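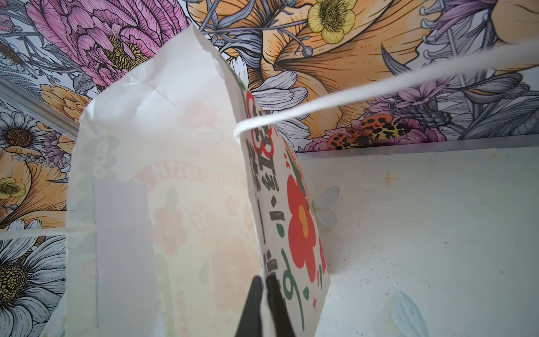

28. Januar 2023 – von Aksel Thorlacius

Start | Aktuelles | Haus & Laden | Termine | Archiv | Kontakt

Die Tütenfrage

Wer im Januar aufräumt, findet Papiertüten. In der Schublade, in der eigentlich Geschirrtücher liegen sollten, hinter dem Heizkörper, in anderen Papiertüten. Ich habe am Dienstag damit angefangen und bin bis heute nicht fertig, was weniger an der Menge liegt als daran, dass man jede einzelne noch einmal in die Hand nimmt und überlegt, ob sie nicht doch zu schade ist.

Die weiße mit den roten Blumen zum Beispiel. Oben ist sie zerknittert und am Rand ein wenig eingerissen, das Papier ist so dünn, dass der Aufdruck der anderen Seite durchscheint und man ein spiegelverkehrtes WITH lesen kann. Mit was, habe ich bis jetzt nicht herausbekommen. Eine vernünftige Tüte ist das nicht mehr. Ich behalte sie trotzdem, und zwar aus Gründen der Tapete: Wer wie wir im Vindcombe unter gedruckten Pfingstrosen sitzt (oder was immer das da oben an der Decke botanisch sein soll), der hat sich für Blumen entschieden und muss das jetzt durchhalten.

Zur Tapete kam übrigens wieder Post. Eine Leserin aus Starascombe möchte wissen, ob man davon nicht Kopfschmerzen bekommt. Nein. Man bekommt Nackenschmerzen, weil man beim Kaffee dauernd nach oben schaut. An die Wände würde ich so ein Muster nie kleben, aber über dem Kopf geht erstaunlich viel. Im April wird die Deckenecke über der Garderobe nachgeklebt, da löst sich seit dem Herbst eine Bahn. Bis dahin bitte nicht mit dem Schirm nachhelfen.

Zurück zum Papier. Ich sortiere inzwischen in zwei Stapel. Der eine wandert in den Laden und wird dort ausgegeben, solange der Vorrat reicht: glatte Tüten, heiler Boden, Henkel egal. Der andere wird zerschnitten. Aus einer bedruckten Seitenfläche werden bei mir Geschenkanhänger, acht Stück, wenn man ordentlich schneidet, und sechs, wenn ich es mache. Klebeetiketten vorher abziehen, langsam und flach. Mit dem Föhn geht es leichter, bei dünnem Papier aber auch leichter schief.

Die schönsten Motive sitzen fast immer auf der schmalen Seite, dort, wo beim Tragen keiner hinschaut. Vorne steht der Name, seitlich blüht es. Frau Baldursdóttir hält das für Verschwendung, ich halte es für das Beste an der ganzen Tüte. Wir reden noch miteinander.

Wer selbst Überschuss hat: Am Tresen steht bis Ende nächster Woche ein Karton, maximal 10 Tüten pro Person, sonst stehen wir im Februar wieder da, wo wir im Januar waren. Bitte keine beschichteten und keine, in denen Fisch war. Die Trikance-Bastelrunde nimmt außerdem Schnurreste, gern weiß, gern länger als zwei Meter.

Wer weiß, wie der Satz mit WITH weitergeht, schreibt mir bitte.

Zuletzt aktualisiert: Samstagabend, Abgabefrist für Tüten ergänzt

Älterer Beitrag | Neuerer Beitrag | Nach oben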